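Chin-lung Liu puts the kettle on before he will talk about robots, and he apologises for the biscuits, which have been in the tin since April. He spent most of his working life at Bestbridge, the kitchenware wholesaler, first on the packing benches and later looking after the people who worked at them, and he still thinks about the job the way a packer would.

"Everyone asks me when the machine will do the washing-up," he says, stirring his tea for rather a long time. "I always say, ask me first whether it can pick up a box and put it down where you wanted it. If you'd stood at a bench with 263 orders to get out before seven in the evening, you'd know that was most of the work!"

These days he advises Urnov, a small firm that wants arms for stockrooms and, one day, for kitchens. They begin with simple blocks -- no lids, nothing that squashes -- and printed square markers to help the arm work out where a block is and which way it is turned. He is fond of this stage, and will happily tell you about the afternoon he spent arguing over how far apart two blocks ought to sit.

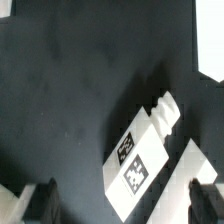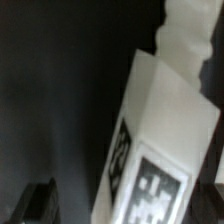
Chou wondered, when I passed some of this on, whether any of it counts if every object in the house has to wear a label first, and said that a teapot with a sticker on it was still a long way from a clean teapot.

Liu laughed when he heard that, and mostly agreed. "The labels come off in the end, or they should do. I wouldn't want them on my cups either." On a good day, he told me, the arm he knows best manages 49 moves out of 70 without help, and a new starter at Bestbridge would have been taken aside for that, kindly, and shown again.

So would he have one at home? He looked over at the draining board for a moment. "For the shopping, perhaps, the tins and the packets. Folding sheets, no, my wife and I can hardly manage that between us." Then he got up to see to the pot, and asked if I wanted another cup.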